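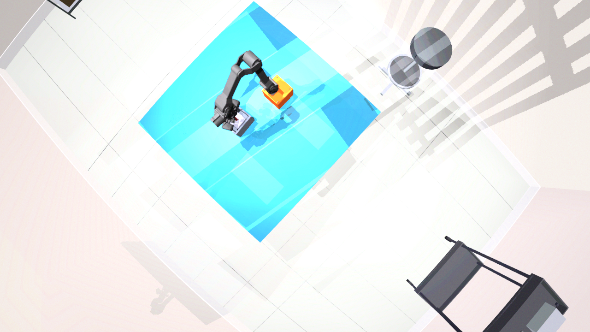

How do I reset the tool offset on a Viltetix arm after changing the gripper fingers?

Hadi Hourani
30th June
I look after one cell at Vundinthorpe, a Viltetix arm with a two-finger gripper, and I keep a matching model of it in Iswood. We fitted new fingers after 659 hours and the stored tool offset is now wrong. Grips land high on the part, and when I rotate the wrist over a fixed point the tip wanders. Do I have to re-teach every position in the program, or is the offset enough on its own?

Keegan Paquette
Correct the offset first and leave the taught positions alone. If they were stored against the tool frame, they will come right when the frame does. The order I use:

Save the old tool file under a new name.
Close the fingers with nothing between them and check that both tips meet on the centre line. If one leads, slacken its two mounting screws and reseat it before measuring anything.
Bring the closed tips to a fixed pointer from four different wrist angles, well spread. Three very similar angles will give a figure that looks fine and is useless.
Store, then rotate about the pointer at low speed. Any wander you can see means doing it again.
Copy the new values into Iswood by hand. The import on version 11 drops the sign on Z.

Positions stored as joint angles do need re-teaching. The program listing shows which type each one is.
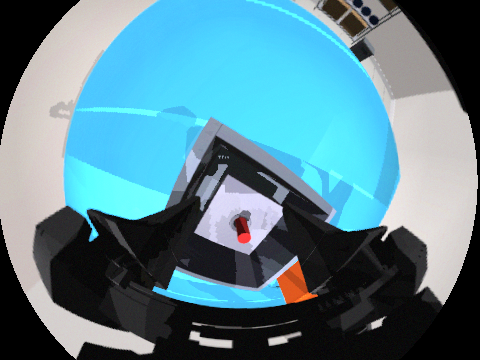 Sideways error and height error should be checked separately, and the wrist view is only good for the first. Put the arm above the fixture at your approach height with the fingers open and look at where the target sits relative to the two tips. The red peg standing up from the pale plate makes a handy target for this, and with it between the fingers and close to the middle of the view, left to right, I would go on to height. Don't judge height from that view. Use a gauge block under the tips, at 10 per cent speed.

Leinonen
Had the same on ours, was just a loose screw. Tighten them all up and see.

Keegan Paquette
Worth a look, but a loose screw would give a different error from one grip to the next. Hadi's grips are all high, which points to finger length.

Hadi Hourani
Thanks both. Screws were tight. New fingers are longer than the old set and the tool file still had the old length. Four-angle method done, wander has gone. Two positions were joint type and I re-taught those. I have put a finger check on the service sheet at 900 hours.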